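Hitar plays wooden flute and frame drum, mostly at school assemblies and outdoor festivals. I run their sound. Notes from the October dates, as a thread.

Flute first. Small condenser on a short stand, 35 cm from the embouchure and slightly off axis. High-pass at 120 Hz. Closer than that and the breath noise takes over.

Drum gets one dynamic mic behind the head. No compression. The player controls the level better than I do.

School gyms are the hard rooms. The one in Skikach seats 417 and has block walls on three sides. I pulled 3 dB at 500 Hz and kept the reverb off entirely. The room supplies plenty.

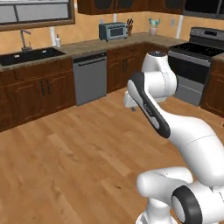

Pieter Hoekstra replied that he would cut at 250 Hz instead and leave 500 alone, as the low flutes lose body otherwise.

Fair for the bass flute. For the A minor one the buildup was at 500, confirmed with a sweep before doors. I store a separate scene for each instrument.

Monitors: one wedge, flute only, no drum. Feedback margin was 6 dB in the gym and better outdoors at Plornirano.

Wind is the outdoor problem. Foam alone was inadequate on Wednesday. Fur cover over the foam fixed it, with a small boost at 8 kHz to compensate.

Input list and scene files go up tonight.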